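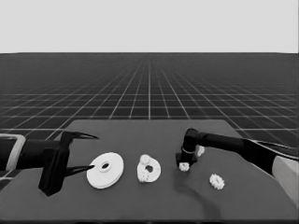 Drawing in perspective for people who say they can't draw
Speaker notes, Zerthorpe evening series, August

Opening
Hi everyone, thanks to Severin Gruber for the intro (check he's done it, otherwise introduce self). Ask who drew railroad tracks meeting at a dot in school. Lots of hands, I hope! That's most of the theory, and the rest is pure fun.

Horizon first
The horizon sits at your eye level. Sit on the floor and it drops with you, climb a ladder and it goes up. Get the whole room to hold a pencil level in front of one eye and then slowly crouch. Give them time, they'll laugh.
Lines running straight away from you head for one spot on that horizon. Lines running side to side stay flat. Say this twice.

The floor tile trick
My favorite part. Don't rush.
Everybody gets the tiles converging and then spaces the rows by guesswork, and the floor looks like it's bending. Draw one diagonal across the first tile, carry it on through the others, and each place it crosses a converging line gives you the next row. Do it live on the big pad. Fat marker, the thin one didn't show from the back in Hedton.
Mention that Hanan Qudah taught me this on a napkin and I went home and drew floors until midnight.

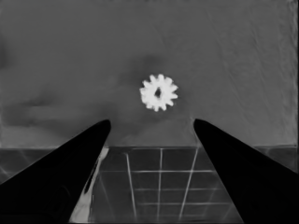 Shading without color
One soft pencil, squint hard. Pick the darkest dark and the lightest light before touching anything in between. Far things usually want less contrast, so go easy on the back wall.
Pass around the Tedesco sketchbook here (the blue one, clean hands please).

Their turn, 15 minutes
Paper is in the box by the door. Draw a floor, any floor, then put one thing standing on it. Walk around and look for horizons set too high. Don't fix people's drawings for them!

Questions
If it's quiet, ask who wants to try two vanishing points. Street corners are great for this, the one outside Onis especially.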